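Tastonik Raised Bed Liner
Skip to content
Home > Soil and beds > Liners

Tastonik is a woven liner for raised beds, made for gardeners who want to keep the soil inside and let the extra water go out. It is sold by Bonisent in two widths, narrow and wide, and both can be cut with normal kitchen scissors.

Many people fill a new bed directly on top of the old lawn. This can work, but couch grass and bindweed come back very easily through the first layer of compost. With the liner on the bottom, the roots of the weeds stay below and the worms can still enter from the sides, if you leave a small gap in the corners.

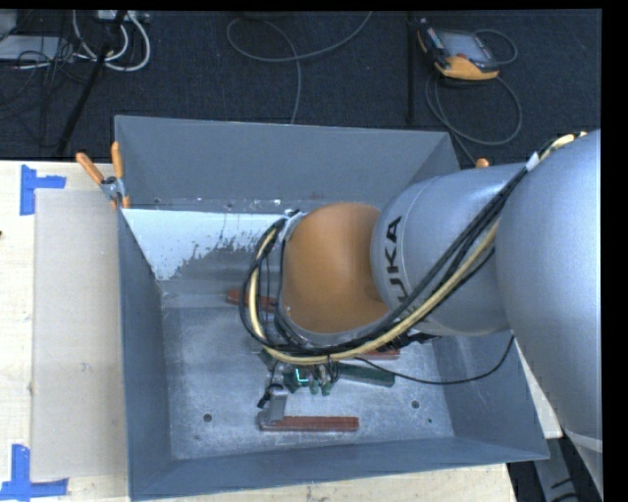

Before you put the liner, remove sharp stones and old nails from the bed. Lay it with the shiny side down. It should climb the walls by the width of a hand, and you can fix it there with flat-headed tacks. Please do not pull it too tight, the soil is heavy and will settle during the first winter.

For deep-rooted vegetables such as parsnip we recommend to use the liner only on the walls. For salad, strawberries and herbs you can cover the bottom also.

Details
Colour: dark brown
Widths: 2
Order code: 3332
Suitable for: timber, brick and metal beds
Not suitable for: ponds

Delivery
Orders are sent from our store in Sutton. In October we are more busy than usual, so the parcel can need up to 2 extra days. If you are collecting by yourself, please ring first.

Returns
A roll that was not cut can be sent back in its wrapping. Cut pieces we cannot take.

Questions about the size of your bed? Write to Yolandi Modise at the customer desk, and give the length, the width and the height of the walls.

You may also need
Barreto flat-headed tacks, small box
Barreto hand fork
Bonisent compost for vegetables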